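NISTEDSTEAD – Hello, Floor Wouters from Plaltov here. I'm sorry to say we're asking for our Luno oat biscuits back, the 10-biscuit packs with a best before of November on the end flap. Some of them may have milk in them, and milk isn't on the label.

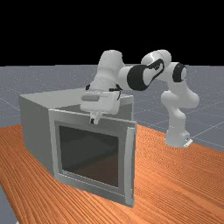 If you've got a milk allergy, or you're feeding someone who has, please don't eat them! Everyone else is fine to carry on, though I'd quite understand if you'd sooner have your money back.

We think a batch of our buttery shortbread went into Luno wrappers at the end of a shift. A shop in town rang me about it at 10 in the morning and we'd stopped deliveries by lunch. So far we've had two calls from customers and no word of anyone being poorly.

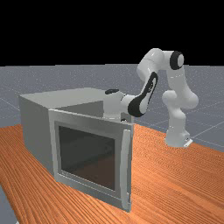

Luno recall notice, Plaltov, Nistedstead

The packs went to six shops, plus the Schouten farm counter (they've cleared their shelf already, bless them). Take yours back to wherever you bought it and you'll get a full refund, no receipt needed, and it doesn't matter if the pack's been opened. 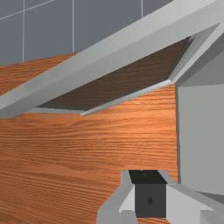
Our ginger Lunos and the big sharing tins aren't part of this. They're wrapped on another line, and I've been through the records for those myself, twice.
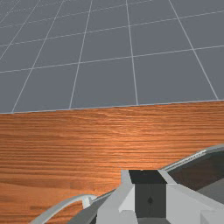
I'm really sorry for the bother. If you're not sure about a pack, ring the bakery and ask for Floor, I'm in from six most mornings.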